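Housekeeping Skills, Unit 7: Wiping and Folding
Handout prepared by Tanvir Bandara, September

In this unit we work with the cloth. Please read the two parts before you come to the practice.

Part 1. Choosing the cloth. A used cloth is not always a dirty cloth. Faint stains which stay after washing are acceptable for table work, but not for glasses. Such a cloth goes to the Platora shelf, and the new ones stay in the drawer.

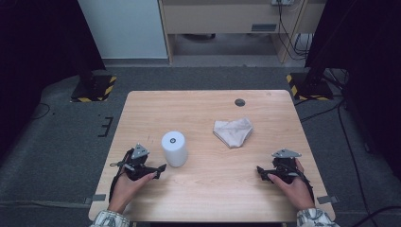

Part 2. Folding. Lay the cloth flat on the table and smooth the creases with the palm, from the center to the edges. Fold it in half, then in half again. You have now four layers and eight clean sides to use, one after another. When a side becomes gray, turn to the next one. If the cloth is left crumpled, you cannot know which side you already used.

Move all things from the area before wiping. Wipe in straight lines, from the back edge to the near edge, and go carefully at any cable hole so that crumbs do not fall inside.

For the practice: 2 students at each table, 34 cloths in total. Bring your notes from Unit 6. Written answers are to be given to me before noon.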